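Pravesent: The Small Stuff FAQ

Last updated Dec 11, 2025

Okay, so I answer the same questions over and over in the comments, and I finally gave in and put them on one page. If you're new, this is a site about keeping a busy shared table usable. Ours is in Trillville, it gets used for work and for chess and for eating lunch when we shouldn't, and it collects pens like you wouldn't believe. If your question isn't covered, use the form at the bottom of the menu and I'll get to it (slowly, sorry!).

What's the metal ring thing you keep talking about?

It's a flat stainless ring, a big hole in the middle and a row of little holes punched all the way around the outside. You hang it up from hooks through a few of the holes and then thread split rings through the others. That's the whole system. I've had so many fancier things, trays and drawers and a pegboard I hated, and the ring beat them all.

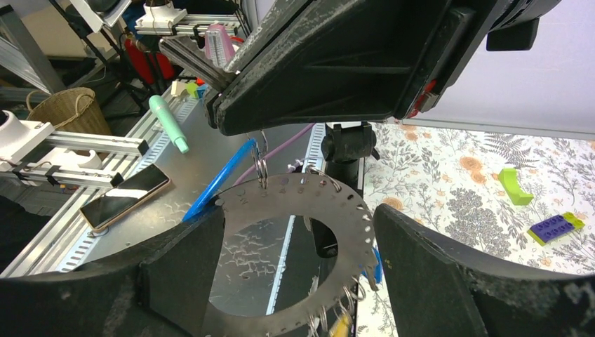
The ring, hanging from its hooks
Text by Percy Muñoz, founder and chief putter-awayer, Pravesent

Where did you buy it?

Honditov, a hardware shop here in Trillville that sells mostly plumbing parts. They had it in a bin with no label, so I can't give you a part number, and I've asked. I paid $30 for mine with the hooks thrown in, and a reader wrote in to say she'd found something close at a restaurant supply place. Take a key ring with you when you shop and try it in one of the holes before you pay. I bought a cheaper one first and the holes were so tiny that nothing would go through.

Doesn't everything slide to one side?

Yes! Mine tips if I load one side, and then it annoys me all afternoon. I start opposite the heavy stuff and work my way back. If you only have a few things to hang, bunch them right at the bottom and it'll behave.

What goes on the ring and what doesn't?

Keys, tags, tape measures if they're the tiny kind, anything with a loop already on it. I don't hang scissors. I also don't hang the one key everybody needs every day, which sounds backward, but people unhook it and never thread it back on. That one gets its own hook by the door.

Why don't you use a pen cup?

I've bought so many pen cups. The trouble with ours was that folks would drop in dead pens, and then you'd go through six of them to write down a phone number. Now I let one pen and one marker live flat on the table where I can see them, and the spares go in a drawer. When the pen dies it goes in the trash and a new one comes out. Blue ink, always, so I can tell my writing from a photocopy.

The mint-green marker gets asked about a lot, too. It's for labels on masking tape. Black would be easier to read, sure, but people walk off with black markers and they leave the green one alone.

Metal table or wood?

We have both in our lives and I like the metal one for work. It's aluminum extrusion, the kind with slots along the rails. The slots are handy for bolting things on and they're terrible for crumbs. I go along them with an old toothbrush and then the vacuum. If you're about to order one, think hard about whether you eat lunch at it.

How do you deal with phones?

Face up, off to the side, same corner every time. I tried a basket for phones and it lasted maybe a week before Arnulfo Cárdenas sat through an entire chess game listening to his buzz against the wicker. Now the wicker basket holds soft things only (cloths, gloves, a scarf that's been there since November and that I'd love to return to somebody).

What do you do about cables?

Pick colors. Seriously, this changed my life. I buy purples and lavenders for anything on the table because I can follow one with my eye from end to end and not unplug the wrong thing. Yensuk, our old landlord's favorite brand, only made gray, and I spent so many evenings on my knees under that table with a flashlight. Leave some slack too. A cable pulled tight across a corner is going to catch somebody's sleeve.

Can you really keep a chessboard out all the time?

We do, and I'd recommend it. A board that's already out gets played on. A board in a closet gets talked about. The pieces are a different matter, and I put them away between games, every single one, in a drawstring bag. Pieces roll. They end up in shoes.

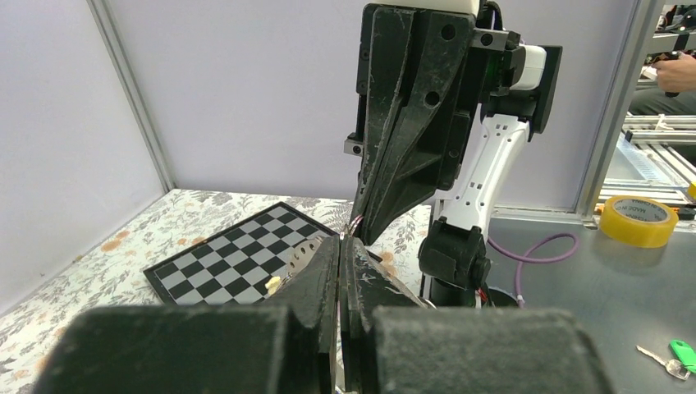
The board itself can take a lot more than you'd think, so I don't fuss over it. People put odds and ends down on it between games and I've stopped minding, as long as it's cleared by the time somebody wants to play. My only firm rule is no drinks on the squares. Put your mug on the tablecloth like a civilized person.

Why a tablecloth under a chessboard?

Three reasons, and the first is that I like flowers. The second is noise, because a board on a bare hard top clacks every time you set a piece down. And then a cloth gives you somewhere to wipe your fingers when you think I'm not looking (I'm looking). A busy floral hides stains far better than a plain one, so go loud.

The downside is that the board drifts. You lean in, the cloth shifts, and by the endgame you're playing on a diamond. A bit of rubbery shelf liner under the board takes care of most of it. Cut it smaller than the board so it doesn't show.

How do I wash a cloth that's been under everything?

Shake it outside first, please. Cool water, regular detergent, and line dry if you can. Check for small bits before it goes in the machine. I once washed a pawn.

How long does the evening reset take?

Give it 30 minutes the first week and don't be discouraged. After that it's much quicker, because you're only putting back what moved. I go left to right and I don't stop to sort. Anything I can't identify goes in a jar, and the jar gets dealt with when it's full.

Will you come and do my table?

I wish! There are 2,000 of you on the mailing list now and one of me. Send a photo and a sentence about what drives you up the wall, and I'll write back with whatever I'd try first.

Can I reprint this for my club?

Go ahead, just leave my name on it. Arnulfo has a shorter version that fits on one sheet, so ask for that if you want something to tape up by the table.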